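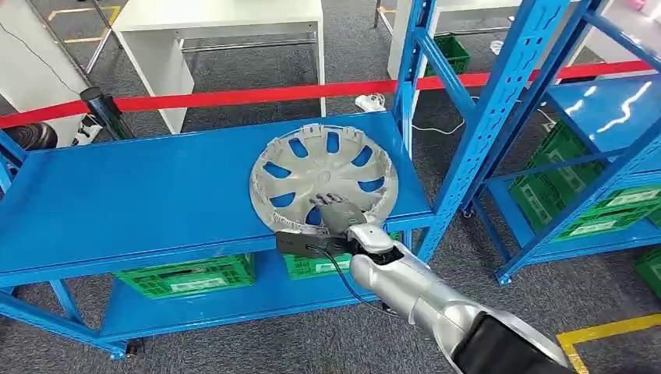 Shaving soap won't lather, what am I doing wrong?

neckstubble
Aug 20, 2018

So I finally gave up on canned foam and bought a puck of Trikonell shaving soap and a cheap brush (the soap cost more than the brush, which might be my first mistake). I've used it since May and I still get the same thin, bubbly stuff that's gone before I reach my chin. I soak the brush, swirl it on the puck for maybe ten seconds, then go straight to my face. My neck is a mess of red bumps by lunch. Is it the soap? The brush? We have really hard water at our place in Riquelme, if that matters. I'd love to get this working before I go crawling back to the can!

3 replies

softwaterfan
Ten seconds is way too short! I load mine for a full 28, yes I counted, and that was with the same soap. Shake the brush out first so it's damp but not dripping, then swirl until you get a thick paste on the bristles that looks almost too dry. After that, add water a few drops at a time on your face and keep going. And hard water matters a lot. I used to fill a mug with distilled from the grocery store just for shaving, and the difference was huge. Try that for 2 or 3 shaves before you blame the brush.

For the neck, go with the grain only and stop after one pass. I put on Cindilero balm afterward (the unscented one) and my bumps calmed down in a week or so.

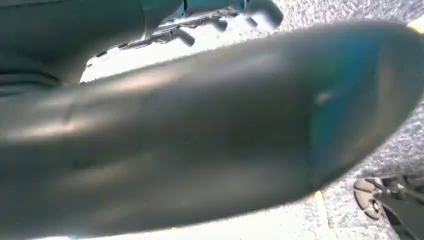
Dark gray, going teal at the tip

oldmug
just get the Ferkeo cream in the tube, lathers with anything

bristle400
I'd second the longer loading, but don't press so hard on the puck. I mashed my first brush flat and it never held water right again. Also, new brushes can be stubborn. Lather yours up in your palm a few nights in a row, rinse it and let it dry standing up. Mine took weeks to soften and I was ready to throw it out the window the whole time.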